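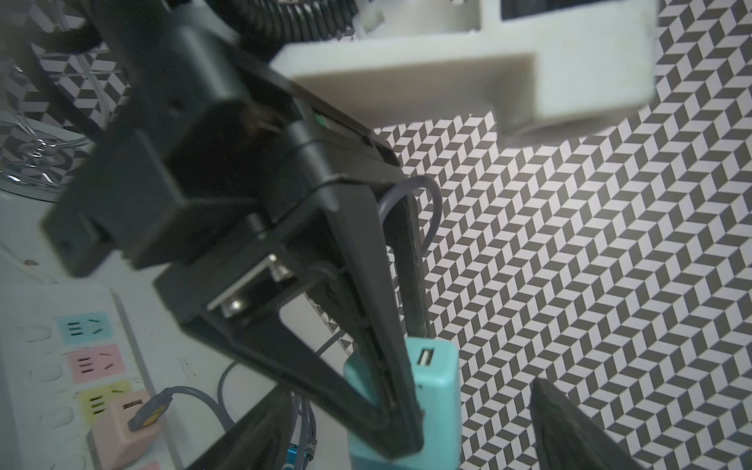 Speaker notes — charging and sockets session, Kirnstead
Ewan Lamont, 2019-04-01
Forty-two minutes with questions. Water on the lectern. Clicker has a lag, press once and wait.

Slide 1. Title
Say hello, say who I am. I look after the desks and meeting rooms at Zesano, and for the last two years a lot of that has meant power. Who has crawled under a desk this week? Wait for hands.
Thank Domingo Orellana for the invitation and for the loan of the adapter box.

Slide 2. The problem
We have 400 desks on two floors. Each came with one double wall socket. People now bring a laptop, a phone, often a second screen, and a power bank that wants charging overnight. So everybody adds a strip, and after a year there are strips plugged into strips. Our August walk-round found plenty of these. Don't name the floor, half of them will be in the audience.
Pause here. Let them look at the photo of the old print room before going on.

Slide 3. One strip, one wall socket
This is the rule I want them to leave with. A strip goes into the wall and into nothing else. If there aren't enough outlets, get a longer strip or ask for another wall socket.
Mention the rating on the back. Add up what is going in. Chargers are small loads, heaters and kettles are not, and they don't belong on a desk strip at all.
Someone always asks about fan heaters. Answer is no. Move on.

Slide 4. Colour
The part people remember. A plain white strip gives you a row of identical holes, and when you need to pull one plug you pull the wrong one. With coloured outlets you can say "yours is the pink one" down the phone and the other person finds it.
We tried stickers first. They peeled. Tape went the same way, only slower.

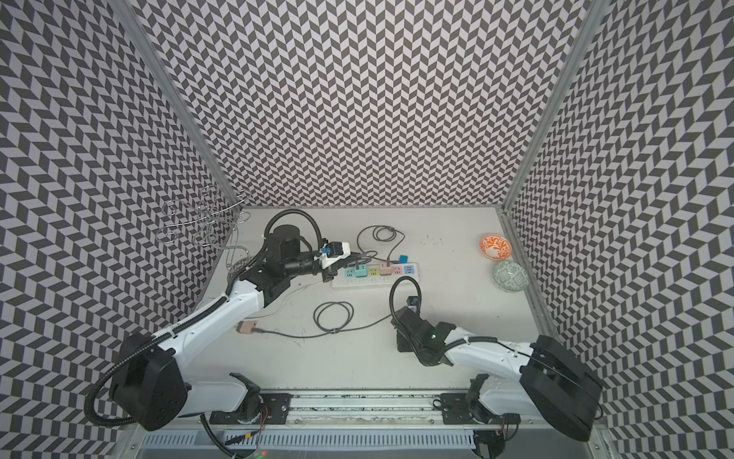 With a cyan, a green, a yellow, a pink and a peach next to each other on the same strip, you can give each one a job and write it on a card. Ours says screen, laptop, phone, lamp, spare. The card lives in the top drawer.
Colour is no help to everyone, so the card also gives the position, counting from the end where the cord comes out. Say this slowly. Last time I skipped it and had two emails afterwards.

Slide 5. Plugging in
Short slide. Hold the plug by its body. Line it up before you push. Push straight down until it sits flat. If it rocks, take it out and look at it.
Same coming out — hold the plug, never the cable. Ask for a show of hands on who pulls the cable. Expect laughter, carry on.

Slide 6. Spare cable
Two or three loose loops, laid flat beside the strip. Don't wind it tight round your hand and don't tie it while it's carrying a load. A mains extension on a drum should come right off the drum before use.
Keep the coils to one side of the strip, clear of the outlets, so you can get your fingers in.

Slide 7. Power banks
Charge them on top of the desk where you can see them, with the USB port easy to reach. Not in a bag, not under papers. If the case has swollen, stop using it and bring it to the Fuentealba desk on the ground floor.
The 1,000 charge figure people quote came from a leaflet. If asked, say I don't know how long theirs will last.

Slide 8. What it cost
Skip if we are past the half hour. First order from Clirkov was 100 strips. We still have a shelf of them, so teams can ask.

Slide 9. Questions
Repeat each question for the back row. Domingo takes anything on wiring. Box of adapters goes back to him before lunch, and check the pocket for the lectern key.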